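2021-06-03 - finger pads, handheld unit

Swapped the Horisano pads for the Wedeck ones on both fingers. Same linkage, same camera position, controller log at 60 Hz. Bench pull first: 16 pulls per pad set on a folded nylon strip, preload unchanged. Wedeck slipped on 2, Horisano on 4. Small sample, noted anyway.

Moved to bulky clothing on the bed after that. Quilted jackets are the awkward case - the shell is slick and the fill takes up finger travel before there is any real normal force. Approach from above, fingers open, close across a baffle.

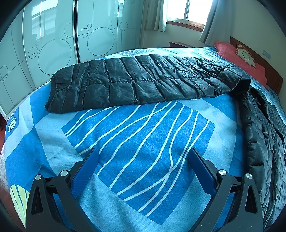

Comment from Brallum on the draft of this entry: pad friction is the wrong thing to chase on puffers, and the closing profile should be slowed before anyone orders more rubber. They also want the width signal logged next to motor current, so that compression of the fill can be told apart from contact with the shell.

Fair point on the width signal. It goes into the next log. Not convinced on the profile - the December runs on the Tedesco arm used a slower close and the grip force at the end came out the same.

To do: check screw torque on the finger joints, repeat the bench pull with the pads swapped left to right.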